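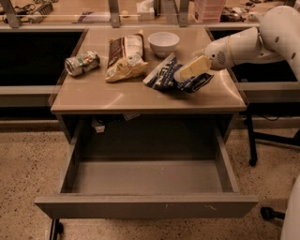 Foto: Panya Jitpraphai

Perguntas que vocês mais me mandam sobre arrumar o home office

Desde que publiquei o post de julho minha caixa de entrada virou uma loucura (adoro!), então juntei aqui as dúvidas que mais se repetem.

Por onde eu começo?
Pela gaveta, sempre! Eu tiro tudo de dentro, passo um pano e só devolvo o que usei na última semana. O resto vai para uma caixa e fica lá até eu sentir falta.

Quanto tempo leva?
A minha primeira arrumação levou cinco horas, com pausa para o café e para reler cartas velhas. Agora resolvo numa tarde de preguiça, ouvindo música.

E os papéis?
Ai, os papéis... Eu digitalizo contas e garantias e guardo em papel só contrato e documento pessoal. Notinha de mercado vai direto para a reciclagem, junto com as latinhas.

Preciso comprar organizador?
Não precisa! Já gastei 500 reais em divisórias que nem cabiam no móvel. Caixa de sapato cortada quebra um galho enorme. Se for comprar, meça a gaveta antes, por favor.

Meu marido bagunça tudo de novo. E agora?
Cada um com a sua gaveta, foi assim que eu e o Jirayu fizemos as pazes.

Posso mandar a minha dúvida?
Pode, deixa nos comentários que eu vou respondendo aos poucos.

1.071 compartilhamentos | 4 comentários

Leia também
Como limpar teclado sem estragar
Cabos: meu jeito de esconder
Luminária de mesa, vale a pena?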